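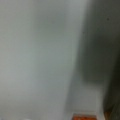

I have been trying to learn to bake bread without a recipe in front of me, and after most of a winter I can manage two loaves. One is a plain white tin loaf and the other is a rye mix that I still get wrong one time in three.

My reason for starting was dull. The bakery in Tillen closed its Plondwood Road shop and the next nearest is a 20 minute drive. I was buying sliced bread from the petrol station and not enjoying it. Américo Sequeira, who I used to work with, gave me a jar of his starter and a page of notes in pencil. I couldn't read half of them, so I rang him up, and he told me to stop writing things down and feel the dough.

I didn't find that much use at first. Dough feels like dough. What did help was making the same loaf again and again with the same flour until I noticed when something was off. If the kitchen is cold the first rise can take all morning. In March I left one on the side at breakfast and it was barely bigger by lunch. I put it in the airing cupboard and forgot it, and by teatime it had gone over the top of the bowl and onto a pillowcase.

The tin loaf goes like this now. Flour, water, salt, a good spoon of starter, mixed before I've had my tea. I leave it for 90 minutes and then fold it a few times over the next couple of hours, whenever I walk past. Then into the tin, and into the oven when it comes up level with the rim. I used to slash the top with a razor blade because everyone does. I've stopped, and the bread splits down one side, which doesn't bother me.

The rye is harder. It is sticky and it doesn't stretch, so none of the things I learned on the white loaf apply. Yabsira Tufa next door makes a much better one and says I am using too little water. I added more and got a flat one. She had a slice and said it was still too little water. I will try again with the coarser flour when the current bag is finished.

I did a rough sum on the cost and it comes out a bit cheaper than the petrol station bread if I ignore the oven. If I count the oven it probably doesn't. I'm not going to work it out properly.

Things I still want to sort out: a second tin the same size as the first, a lid for the starter jar that doesn't stick, and somewhere to keep flour that isn't the floor of the hall cupboard. Yabsira has offered me an old enamel bin with a dent in it, and I'm going round to fetch it when the rain stops.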